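Yarn club's "mystery skein" month leaves knitters asking what they paid for

A mail-order yarn club that promised subscribers enough wool for a full year of small projects has changed its terms for the second time since winter, and a good number of the people who signed up would like to know why the parcels keep getting lighter.

Primdale, which sells hand-dyed sock yarn by subscription, told members by email that the March shipment would be a "mystery skein" month. In plain terms, members would get one skein of the dyer's choosing in place of the two matched skeins listed on the sign-up page. The price stayed the same.

The company says the change was always allowed. It points to a line in the club rules that lets it "adjust contents to suit the season." That line is there. It is also below the shipping table, under a heading about holiday closures, where few people shopping for sock yarn would think to look for it.

According to the club's newsletter, 237 members are signed up for the sock tier. Each paid up front for the year. A second tier for shawl knitters has not been changed so far, though members of that one have started reading the rules a good deal more closely.

What arrived in March was a skein called Fomuton, a gray-green with brown speckles. Opinions on the color are split, as they are on every speckle ever dyed. The complaints are mostly about length. A plain pair of socks for a large foot takes most of a standard skein, and the club's own pattern for the month, a cabled knee sock, calls for two. Knitters who wanted to make the pattern they had been sent were invited to buy the second skein from the shop at full price.

Primdale calls this "an optional upgrade." Readers can decide for themselves whether a second sock is an upgrade.

The club did offer something in return. Members who post a finished pair before the end of the season will be entered in a drawing for a year's free membership. The drawing rules give one entry per pair, plus a bonus entry for each friend who signs up. There is no mention of how many winners there will be or who picks them. Asked about both, the company replied that details would follow in the next newsletter. The next newsletter was a sale announcement. 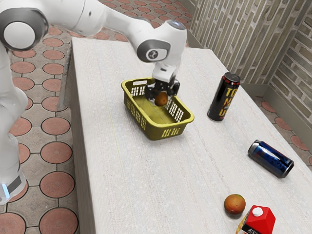

Nadja Fankhauser finished her pair with the toes in leftover yarn from another project, and she says she would do it again before she paid for a second skein. The wool itself is good, she says, softer than last year's, and it didn't bleed in the wash. She just wants the sign-up page to match the box. If it says two skeins, send two, and if it's going to be one, say so and charge for one.

That seems a modest request. As of 7 April 2019 the sign-up page still said two.

Primdale is hardly the first yarn business to find that a subscription is easier to sell than to fill. Dyeing by hand is slow, undyed wool has to be ordered well ahead, and a bad batch can wipe out a month's stock. Most knitters know this and are patient to a fault. Many would have shrugged at a late parcel with a note of apology in it. The March parcel came on time, with a sticker and a tea bag.

The earlier change, made over the winter, was smaller. The club dropped its printed pattern booklet and moved to downloads, which it described as a response to member requests. It may have been. No survey results were ever shared, and several members on the Listden knitting forum say they don't remember being asked. One long thread there has drawn 21 people who say they requested refunds. Of those, 3 report getting one, all for part of the year's fee. The rest were offered store credit. Forum posts are not bookkeeping, and it is possible that satisfied members are quietly at home with their needles and have nothing to post about.

The company would not say how many refunds it has given out. It did say it had shipped 2,310 skeins since the club began and that "the overwhelming majority" of customers were happy. It gave no figure for the overwhelming majority.

There has been some talk of members moving to Majimbun, a newer club that lists the weight and yardage of every parcel before the card is charged. That is a sensible thing to list. It is also a club with only a few shipments behind it, and its rules contain a line about substitutions that could be read in more than one way. Anyone thinking of switching may want to read that line twice and save a copy of the page on the day of joining.

Sock tier members who want out before the next parcel have a narrow window. The club rules say cancellation requests must be sent in writing before the dyer begins the next color, but they don't say when that is. A company email to one member put it at "early in the month." A different email, to a different member, said "mid-month at the latest." Members who plan to cancel should probably send the request now and keep the reply.

The next sock color has been named but not shown. Primdale describes it as "a bright surprise." The accompanying pattern is an ankle sock, which should at least come out of one skein, provided the feet are small and the knitter isn't fond of a long cuff. The company has not said whether the parcel will hold one skein or two.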